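Teaching a two-arm robot to move wrapped parts from a box to a slotted rack
A tutorial from the Tekov student project

Last updated 2019-07-24

In this tutorial we explain how our student group set up the box-to-rack task. The robot must take a wrapped item from a cardboard box and put it into a rack with narrow compartments. We wrote it for the next group of students who will take over the project in April, but other clubs may also find it useful. We suppose that you can already start the robot, move both arms by teleoperation and stop them safely. If not, please read first the Onsri starter guide and do the exercises in it.

The names we use

Karnel is the program which records the demonstrations. Clalten is the small tool we wrote for looking at them afterwards and for marking which ones are good. When we write "the box" we mean the cardboard box where the items start, and "the rack" is the black tray with the thin bars. The arm on the box side is the left arm. Left and right are always from the robot's point of view, and this caused much confusion in our first week, so please keep to it in your notes.

Step 1. Prepare the table

Put the box on the left part of the table and the rack on the right part. Both should be reachable without the arm being fully stretched. A stretched arm moves in small jumps near its limit, and the recording will be ugly.

Mark the corners of the box and the rack on the table with a pencil. You should be able to put them back to the same position the next day. After you have 14 good demonstrations with the fixed position, begin to move the box by a few centimetres between the trials. We did this too late and our first model was only able to work with the box in one place.

Check the colour of the things on the table too. We have black grippers, a black rack and dark items, and in the camera pictures they are not easy to separate. A white table helps a lot.

Step 2. Check the wrist view

Before recording, open the wrist camera in Karnel and close the gripper on one item. You need to see the fingers, the item and at least some of the bars at the same time. If you see only the item, it is held too low in the fingers and you should grasp it again nearer to its end.

Do not worry that the horizon is tilted. The view turns together with the wrist, and the model can learn with it. A person who is driving the arm needs more time to get accustomed – we recommend one hour of practice without recording. 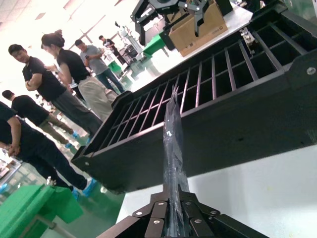 Wrist view with a wrapped item in the jaws and the rack behind it. The second gripper is over the box.

Decide also where the group stands. Everybody who is not driving should stay back from the table and out of reach of both arms. One person keeps a hand near the stop button during the whole session and does no other job.

Step 3. Practise the grasp

The wrapping is the most difficult part of this task. Plastic film folds under the fingers, and then the gripper reports that it is closed on something although it holds only film. Our method is the following:

1. Bring the open gripper above the item and stop.
2. Turn the wrist until the fingers are along the two narrow sides.
3. Go down slowly, and close at half speed.
4. Lift by a small distance and wait for one second.
5. If the item slides, open the gripper and begin again from point 1.

Please do not correct a bad grasp in the air. It sometimes works for a human driver, but the model will copy the correction also when the grasp was good.

Step 4. Practise the placing

Move the item over the rack, high enough to clear the raised rim. Align it with the bars first and lower it second. When you do both movements together, the bottom of the item usually touches a bar and it turns in the jaws.

Choose the compartment before you start the trial and say it aloud to the person at the computer, who writes it in the log. At the beginning we permitted the driver to choose during the movement. We later had to throw away 71 recordings, as we could not tell which compartment was the goal.

Step 5. Record with both arms

When the single movements are comfortable, start the full task. The left arm works at the box and the right arm works at the rack. The driver should look mostly at the head view here, and use the wrist views for the last few centimetres.

Plastic bags in the box need special attention. A finger can hook into a bag very easily, and then the arm pulls the bag or even the whole box with it. Approach from above with the fingers apart and look at the bag before closing.
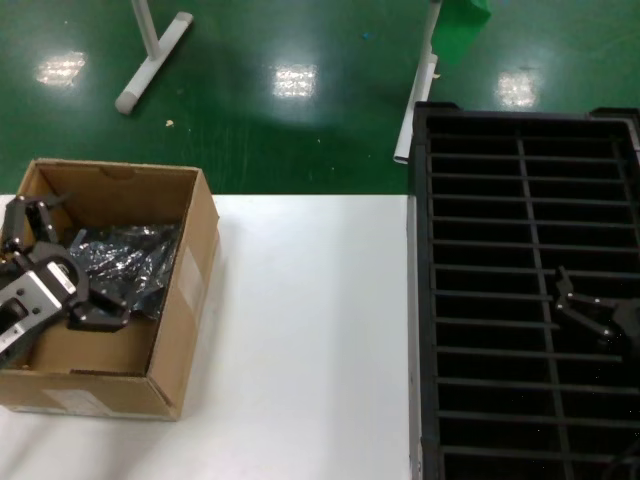
Head view: left gripper in the box with a black plastic bag, right gripper over the slats of the rack.

Keep each recording short. If a trial lasts longer than 73 seconds, our rule is to stop it and mark it as failed in Clalten. Long trials contain mostly hesitation, and hesitation is learned very well.

Change the driver after each block. A tired driver does not notice that he or she is tired, but in the curves of the joint speeds it is quite visible.

Step 6. Look through the recordings the same day

Open the day's folder in Clalten and play everything at double speed. Mark each recording as good, usable or failed. We asked 3 students to mark the same folder separately, and their opinions on "usable" were quite different. After this we agreed on the following rules:

Good – one grasp, one placing, no contact with the bars.
Usable – a light contact with a bar, but the item stays straight.
Failed – all other cases, also when the item finally arrives in the correct compartment.

Do not delete the failed recordings. Move them to a separate folder with the log file.

Common problems

The gripper does not open completely: check the screws at the finger joints before you look for an error in the software.

The wrist picture is frozen: close Karnel, unplug the camera cable, wait a little and connect again. Start Karnel only after the camera light is on.

The rack moves during placing: put a piece of anti-slip mat under it, and then compare its position with the pencil marks.

The settings files for Karnel are in the shared folder of the project, under "box_rack". If you change a value, please write the old value next to it as a comment.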